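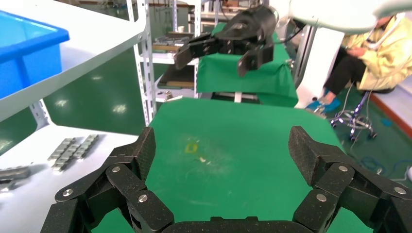

News from the Giltby reading room

Dear members, the reading room opens again on 03/09/2022, after the long repair of the roof. We thank everybody who had patience with us, and also those who wrote to ask when it will be ready.

During the closing, Dilani Weerasinghe and Tuấn Mạc put the local history shelves in a new order. The collection has now around 3,000 books. The old maps of the Herath estate are moved to the upper floor, so please ask at the desk before you go up. Maps can be looked at for one hour and cannot be taken home.

You may keep novels for four weeks, as before. The late fee stays the same too. In January we received 58 books in Tamil and Sinhala from the family of Tharindu Bandara, and they are already in the catalog. Many of them are for children!

The evening talks also come back. Rhodri Probert will speak first, about the river names of our county and how their spelling has changed. Tea is served after. If you would like to give a talk yourself, please write to Sajib Begum.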